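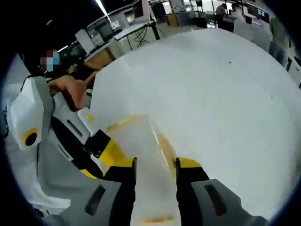
Prulby Lunch Share returns in June with four new pick-up points

Lunch Share is back! The packed-lunch swap that got half of Prulby talking about leftovers last summer will return in June, with four new pick-up points and a much longer menu than before.

The idea is a simple one. People who cook too much on a Sunday put the extra portions in a lidded tub, write the contents on a label and swap it for somebody else's cooking on the way to work. Last summer 218 people took part and 302 lunches changed hands, among them a great deal of chilli, a surprising amount of barley soup and one very popular beetroot curry that people were still asking for in the autumn.

"I joined because I was sick of my own sandwiches," said Senad Petek, who started Lunch Share with two neighbours on Zupan Street. "By the second week I was eating stuffed peppers made by a man I'd only ever nodded to at the bus stop, and he was eating my lentil pie. We've been round to each other's houses since. I can't wait to get going again."

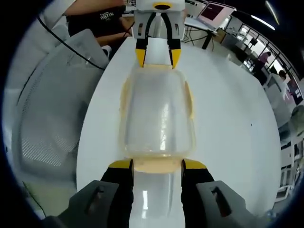 Nataša Angelovski

The four new pick-up points are at the Runivitz bakery, the library on Mill Lane, the swimming baths and the ground-floor kitchen at Nedia, the printing firm by the canal. They join the original stall outside the covered market, which stays where it was. All five will be open from 7.30am until 9am on working days, and each has its own fridge.

The bakery has gone one better and will put out yesterday's rolls for anyone collecting soup. Costel Hoxha, who runs Runivitz, said: "We had people coming in last year with a tub of somebody's goulash, looking for bread to go with it. So this time the bread will be waiting for them. I've been promised some of that beetroot curry in return and I intend to hold them to it."

Labels have had a rethink too. Last year's were too small, and the ink ran in the fridge. The new ones are the size of a postcard and have room for every ingredient, the date of cooking and whether the dish can go in the freezer. The main allergens are printed down the side, ready to be ticked. Dishes with raw egg, shellfish or reheated rice can't be swapped, and anything not collected by 9am goes home with the person who brought it.

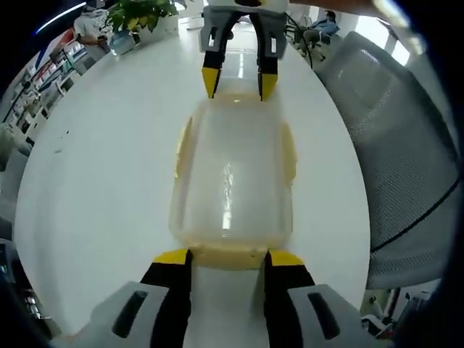 A clear container with yellowish rims on a round white table.

There will also be 13 evening cooking sessions over the summer, held in the school kitchen and led by people who took part last year. Boris Nedeljković opens the programme with bean stews, and later evenings cover flatbreads, cold noodles, pickles and pies that survive a bicycle ride. Places are free, ingredients are provided and complete beginners are very welcome.

"Some of our best dishes came from people who told us they couldn't cook," said Boris. "One lad arrived knowing how to make toast. By the end of August his aubergine bake was the first thing to go every morning, and he'd started getting requests!"

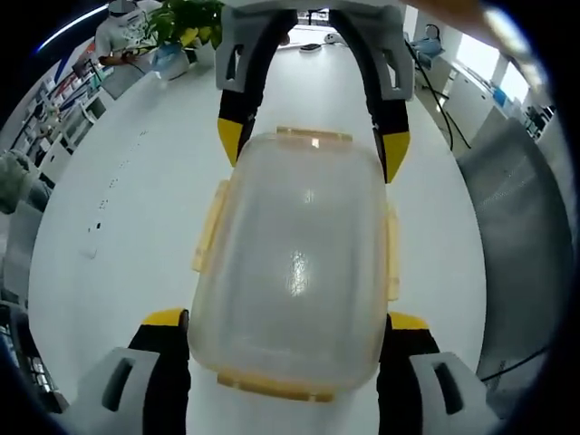 He is keen to hear from anyone with a family recipe that feeds six or more and tastes as good on the second day. The favourites will be gathered into a small printed booklet in the autumn, with the beetroot curry already down for page one.

To sign up for Lunch Share or book a cooking session, ask at any of the pick-up points or at the library desk. Press enquiries should go to Senad Ristić at the Lunch Share office, Zupan Street, Prulby.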